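Progress report: circulation pump replacement, Drisstead hydrotherapy pools
Period to end of June
Prepared by Nathalie Melnyk for Diane Beaulieu, Simard

1. Work done

Pools 1 and 2 now run on the Raller wet-rotor units. The old shaft-seal pumps were isolated, drained and removed through the plant room hatch. New unions were needed on the return side of pool 2, where the existing threads had corroded. Both units were bled and started on the low setting and left overnight before the heaters were switched back in.

Pool 3 is still on its original pump. The isolating valve on the suction side does not close fully and has to be changed first. Betance have the valve on order and expect to fit it in the next period.

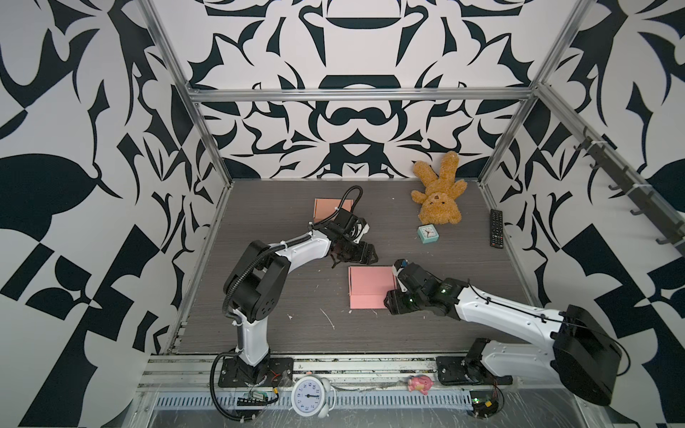
The bench test carried over from the last report is complete. One Raller unit was run for 1,000 hours on pool water at working temperature, with a strip-down every 500 hours. Light scale was found on the rotor at the first strip-down and removed with a mild acid rinse. Bearing wear at the second was within the maker's limit. The same unit will go on to 2,000 hours with the softener bypassed.

2. Problems

The flow switch on pool 1 tripped up to 3 times a day in the first week. The paddle had been set for the old pump. It has been reset and no trips have been logged since.

Noise at the pool 2 manifold is higher than we would like. A loose pipe clip accounts for part of it.

3. Spending

Within budget. The unions were charged to contingency. The valve for pool 3 will be too, unless Simard would prefer it treated as an addition to the grant.

4. Next period

Fit valve and pump, pool 3. Re-clip pool 2 manifold. Continue bench test. Energy readings for pools 1 and 2 will be sent separately once the sub-meters have been checked.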